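Why returned packaging is slow to come back

Reusable transit packaging is sold on its lifespan. A steel container is commonly specified for 50 trips or more, yet the figure that governs cost is cycle time: the interval between dispatch and the return of the empty unit. At Drundport, where Bastari runs a pool of 700 containers for local food processors, the average cycle last April was 13 days. Transport accounted for 3 of them.

The rest was dwell time. Empties wait in customers' yards until a full load has built up, and a part load is seldom worth a vehicle. Costello, the haulier on the route, now collects mixed loads from neighbouring sites – a change that needs shared labelling and one agreed deposit rate.

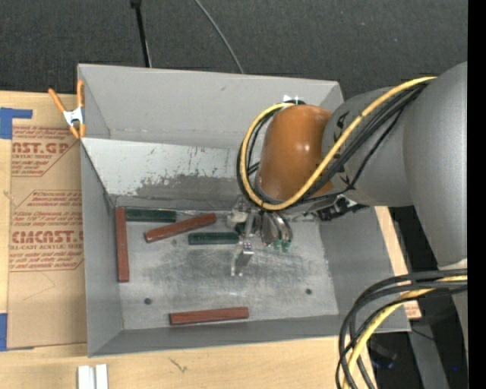
Washing and inspection

Hiltumero, which handles cleaning for the pool, grades each unit on return. Surface scuffing is accepted. Distorted rims are not, as they prevent safe stacking. Rejected units go for straightening or scrap, and the deposit is settled once the grade has been entered.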